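Fruit bowl

A fruit bowl is an open dish used to hold whole fruit at room temperature, usually on a dining table, sideboard or kitchen counter. It serves both as storage and as table decoration. Fruit bowls are made in ceramic, glass, wood, metal and wire, and range from plain kitchenware to display pieces that are seldom filled.

Form

Most fruit bowls are wide and shallow. A low wall lets air reach the fruit and keeps the lower layer from being crushed. Deep bowls hold more but tend to hide the oldest fruit at the bottom, where it may spoil unseen. Some bowls stand on a foot or stem and are then often called compotes or footed bowls. Wire and pierced bowls give the best airflow, though thin wires can leave dents in soft fruit such as peaches.

Ceramic bowls are commonly round or oval, with a glazed inside that can be wiped clean. Flower-shaped bowls form a group of their own. In these the wall is pressed or molded into flutes, and the rim follows the flutes in a row of scallops. The rim may be left plain or picked out with a painted line in gold or another color. Gold trim wears off with scrubbing, and bowls decorated with metallic gold are generally kept out of the microwave.

Contents and arrangement

A household fruit bowl usually holds fruit that keeps for several days without chilling. Apples, oranges, lemons and bananas are typical. Smaller fruit such as longans and grapes may be added, although grapes last longer in the refrigerator once they have been picked off the stem.

Large fruit is normally placed first, with small fruit in the gaps. Mixed bowls are often put together for color, with a yellow or green fruit set against something dark. The decorator Zorica Hodžić, in her handbook Prundasance, recommends an odd number of large pieces and a plain cloth under the bowl. She also advises against filling a scalloped bowl above the rim, as the edge is then lost from view.

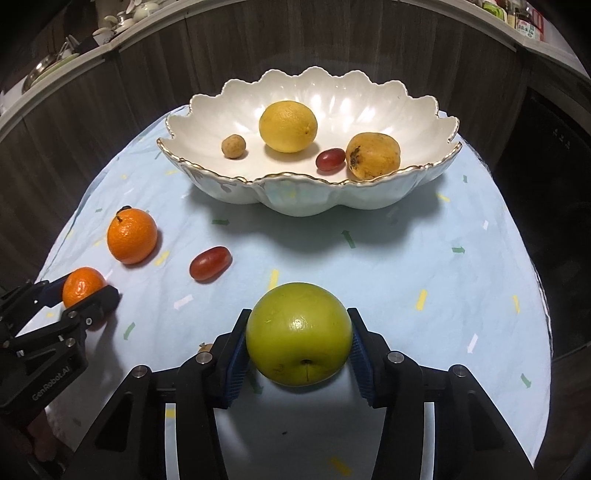

Gold-rimmed ceramic bowl with a lemon, a longan and a dark red grape among its fruit, on a pale blue tablecloth.

Ripening and storage

Fruit in a shared bowl does not all ripen at the same pace. Apples, bananas, pears and some other fruits give off ethylene, a gas that speeds ripening in fruit nearby. Bananas are for this reason often hung or kept apart. Citrus fruit does not ripen further after picking but slowly dries out, and the peel becomes hard and thin.

Bruised or split fruit is best removed, as mold can spread to neighboring pieces. Freckles and shallow scars on the skin are often only surface marks - the flesh underneath may be sound. A bowl is best kept out of direct sun and away from the stove. Fruit is usually washed just before eating, since moisture left on the skin encourages mold.

Care

Glazed bowls are washed by hand in warm water with a soft cloth. Crevices between the flutes collect dust and dried juice and can be cleaned with a soft brush. Bowls with gold lines are stacked with paper or felt between them, or not stacked at all. Wooden bowls are wiped rather than soaked, and are oiled from time to time.

Collections

The Voyle collection in Illville holds 91 fruit bowls, most of them ceramic. It was cataloged by Hertta Kallio, who grouped the pieces by rim shape - plain, rolled, pierced and scalloped.

See also

Centerpiece
Compote
Serving bowl
Tablecloth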